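**Operators wanted: hand-held gripper fault study**

Irken is looking for 17 people to help us find out why our hand-held grippers drop things. In January two of our sites, Briker and Pidik, started getting reports of fingers that opened by themselves in the middle of a lift. Nearly 60 reports have come in so far. One operator had a bruised foot, and the tool was pulled from all shift work the same day.

We have checked the springs and the trigger linkage and found no single cause. The fault shows up most with heavy, smooth items -- full drink bottles in particular -- and mostly with people who had used the tool for less than a week. We need new hands on it. 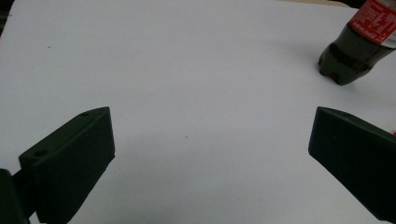
Page 2

**What you will do**

- Pick up and set down everyday items at a table, 76 lifts per session
- Call out every slip, even a small one
- Stop at once if the fingers move without the trigger

Sessions are held at the Hauksdóttir building, ground floor. Safety shoes are required and we lend them in most sizes. A supervisor is at the table the whole time.

**Who can apply**

Adults with normal grip strength in both hands. No experience with the tool is needed. Please do not apply if you have had a hand or wrist injury in the past year -- the trigger is stiff.

Participants are paid per session, including any session we stop early because of a fault. Apply at the Irken front desk by Aug 3, 2019. Bring a photo ID and your shoe size.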